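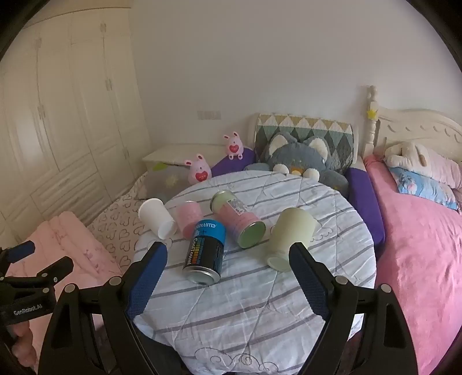 Hand-held gripper over the bed task: cup, cans and green ceramic cup on the quilt, second unit at lower left.

Hand-Held Gripper Pair for Demonstration Recording
Reviewed by Angus Grimshaw for Gillach
Tested with the Udis recording plan
Last updated July 21, 2024

Price as tested: $3,903 for the pair, with one year of the Udis plan
Extra finger pads: $572 per workshop pack
Rating: 4 out of 10 for the plan, higher for the hardware

Every seller in this corner of the market promises the same thing. You pick up a pair of grippers, do your chores with them, and out the other end comes data a robot arm can learn from. No arm to buy, no lab to rent. I've read that pitch enough times that I wanted to see how it holds up on an ordinary bed with ordinary clutter, so that's where most of this review was done.

The grippers

The second unit carries GenRobot.AI lettering on the side. Udis is a reseller and supplies the plan, the pads and the support desk, and my complaints further down are with Udis. Each gripper has two black plastic fingers with blue textured pads on the inside faces. The fingers curve in slightly toward the tips, which helps when you're coming down on something round from above.

I like the pads. The texture gave me enough hold on a smooth can that I didn't have to squeeze hard, and after a month of use I saw no lifting at the corners. The weight is fine for short sessions. For longer ones my wrists wanted a break well before the battery did, and the Udis page says nothing about that.

The bed task

Udis sells "household variety" as the main reason to pick its plan. The sample tasks it sends out are mostly blocks on a bare table, so I asked Ekaette Ojo to set up something less polite. She put a paper cup, three cans of different sizes (one of them a black CoolTowel spray can with a blue band) and a pale green ceramic cup on their sides on a striped quilt, and left the pillows and the plush toys where they were. The job was to stand each one up, then clear the lot to a tray.

Cans first. They're the easy case and the grippers handled them well, the spray can included. On a soft quilt anything tall wants to tip again as soon as you let go, and I ended up steadying with the left unit on nearly every one. That's a fair use of a pair. It also means that anyone thinking of buying a single gripper to save money should think again.

The paper cup was worse. There is no useful force readout during a session, only the feel in your own hand, and I crushed two before I learned to hold back. The ceramic cup was slow but safe once I started picking it up by the rim.

What the plan gives you

You upload, Udis checks the sessions, and you get back files marked usable or not usable. That's the whole service. I have three problems with it.

The checks are a black box. A session where I dropped a can and picked it up again was marked usable. A clean one was not. I wrote to ask why and got a link to the same help page twice.

The turnaround claim of "next day" was true for my first batch and never again.

And the page talks about "robot-ready" data without saying which robots. Raelene Fairweather tried my files on the Wovitz arm in her shop and had to write her own conversion step first. The result ran, after a fashion. It did fine with the cans and hopelessly with the paper cup, and one arm in one shop doesn't tell you much either way. I'd still like Udis to publish a test of its own — any test — before it uses that phrase again.

What Udis says

I sent these points to the company. Behrouz Nikzad, who runs support there, replied that session notes explaining each rejection are planned for September, and that the list of supported arms is "being reviewed." I'll update this page if either one shows up. I don't score on promises.

Should you buy it?

If you already have someone who can write the conversion code, the grippers are decent tools and I'd use them again. Skip the plan, or ask for a monthly one, which Udis will sell you by phone although the web page doesn't list it. If you were hoping to hand over a few evenings of tidying and get back a working robot, keep your money.

Huia Ellery is testing the Hapeta kit for us with the same bed task and the same objects. Her review will be linked from this page.

In the box: two grippers, two chargers, one spare set of pads, wrist straps, printed quick start
Not in the box: carry case, tray, conversion software
Returns: unopened only, buyer pays shipping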